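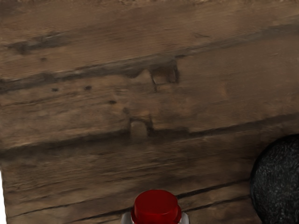

Weathered planks, seen from directly above

Good afternoon, everybody, and thank you for having me at the sugarcraft evening! I'm Xiaoyan Du, I bake out of my own kitchen, and I want to spend the next 40 minutes on one thing only, buttercream that keeps a sharp edge in hot weather.

(Wait for people to find seats. Pass the first tray along the left side now, so it reaches the back row by the time I get to meringue.)

Why this topic

Last August I made a two-tier lemon cake for a garden party at Chaiyaporn Hall. Lovely crumb, lovely color, and by 3 p.m. the top tier had a lean on it like a tired hat. The bride's aunt was very kind. I went home and started a notebook, and that notebook is where most of tonight comes from.

I have 56 test batches in there now. Some of them were awful! Batch 7 went straight in the trash, and I'll tell you about it when we get to shortening.

American buttercream

Start with what most of us learned first. Butter, powdered sugar, a splash of milk. It's quick, kids love it, and it crusts, so you can smooth it with a paper towel. In heat the butter goes soft before anything else does, and more sugar only helps up to a point. After that you're just eating sugar.

What I do now: swap a quarter of the butter for high-ratio shortening, skip the milk, and use cold heavy cream a teaspoon at a time. Batch 7 was all shortening. It stood up beautifully and it tasted like a candle.

(Ask who uses salt in theirs. Usually half the hands go up. Fine salt, not flakes - flakes don't dissolve and they clog a small tip.)

Swiss meringue

This is my favorite and I could talk about it all night. Whites and sugar over simmering water until you can't feel any grains between your fingers, then whip until the bowl is cool. Really cool! I put my palm flat on the outside and count slowly to ten. If it still feels warm, keep going.

Then the butter, in lumps. It will look curdled. Keep the mixer running. If it's soupy, chill the whole bowl for a little while and whip again. If it's curdled and cold, warm a scoop of it in the microwave and pour it back in.

Sakda Yensuk showed me the white chocolate trick at the Trindura bake sale, and it changed my summer cakes. Melt it, let it cool until it's barely runny, and beat it in last. The frosting sets firmer in the fridge and takes longer to slump once it's out.

(Second tray goes round here. Plain on the left, white chocolate on the right. Don't say which is which until they've tasted both.)

Getting it there

Chill the tiers separately overnight. Box them cold, with a non-slip mat under the board, and run the car's air conditioning before you load. Stack on site if the drive is longer than 20 minutes. Carry a small palette knife and a spare bag of frosting in a cooler - I've needed mine more often than not.

Ask the venue where the cake table is going. A window on the west side is trouble in the afternoon, so push politely for a shady corner.

Questions

(Likely ones: can you freeze it, yes, up to 2 months, thaw in the fridge and rewhip. Can you color it dark, yes, but mix it the day before and let it deepen. Vegan version, I've only tried 2 and wouldn't serve either yet.)

Recipe cards are by the door. Please take the leftover cupcakes home with you!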